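Opinion

The Stivbridge blotter and the rest of us

Print this page | E-mail this page

The Stivbridge police log ran to 1,528 entries last year, and our local news site managed to make 29 of them sound like the fall of Rome. A stolen bike in Baluyot got a bigger headline than the school budget.
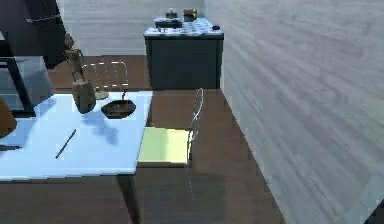
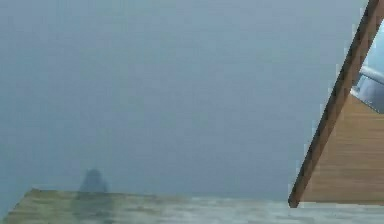 Two computer-rendered views: a pan on a light blue table, then a tabletop seen nearly edge-on.

I read every one, of course. I am as nosy as the next subscriber. But in October the site named a man arrested over a break-in on Hiris Road, and when the charge was dropped 4 weeks later, the correction sat under an ad for gutters.

My proposal is modest. If you print the arrest, print the ending, same page, same size type. Skisodetti Media says it lacks the staff - though it found someone to write 30 paragraphs on a suspicious van. The van was delivering flowers.

Last updated: 16th January

Contact us | Copyright Skisodetti Media | Back to top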